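13/02/2025

Woke at an hour I refuse to write down, because the upstairs neighbor has taken up Zikudance and the first lesson is apparently all heel. Lay there composing a letter to the building. It was a very good letter. By breakfast I had lost every word of it except "thud."

The subject of today, as of every day since December, is the desk. I have decided to become a person who answers her mail. Mahnaz says people don't change after 40, only their furniture does, so I am starting with the furniture.

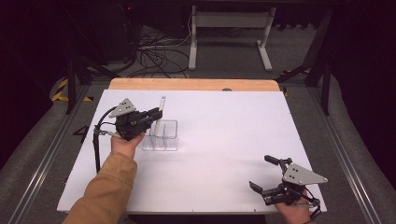
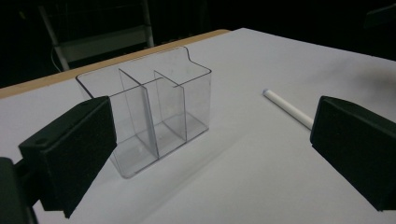 Before lunch

Sat down with all of it. Two library notices, for the same book, which I returned. Three catalogs from Prullent addressed to the man who lived here before me, whose taste in bath mats I now know better than my own brother's. A card from Tâm Từ, posted before the holidays, with a long warm message inside that deserved a reply by New Year's and will be getting one at Easter. And under everything, the electric bill, folded in thirds like it was trying to hide.

I paid the bill first and felt so virtuous that I took an hour off.

Keyvan called in the middle of the hour. He wanted to know if I was still coming to his mother's dinner, and I said of course, and then had to ask him when it was. Long silence. It's Sunday. The invitation was in the pile too, stuck to the back of a pizza menu. I told him I had been reading it that very minute, and in a way I then was.

After lunch

Wrote to Tâm. Tore it up. Everything I put down sounded like a Christmas newsletter from somebody's dentist. "We have had a quiet winter." Who is we? Started over and told her about the heel upstairs, and the leak, and how Hooman Rostami from the second floor came down to look at the leak, stood under it with his hands in his pockets, said "Yes, that's water," and went home. Filled both sides. It's a decent letter, though my handwriting goes downhill after the first page and by the end it looks like I wrote it on a bus.

Then no stamps. I own 80 paper clips and not one stamp.

Walked to Niazi for them in the cold. The boy at the counter had never sold one and had to call somebody out of the back, who had also never sold one. They were under the scratch tickets. Bought a book of them, and a bag of pistachios for my trouble - ate most of the pistachios on the way home, gloves off, fingers numb, very happy.

Evening

Letter mailed. Missed the last pickup by the look of the box, so it will sit in there all night, but it's out of the house and can't be revised.

Kamran rang to ask how the new life was going. Told him I was nearly caught up. He asked about email.

Soup, bed. Ask Keyvan what his mother drinks.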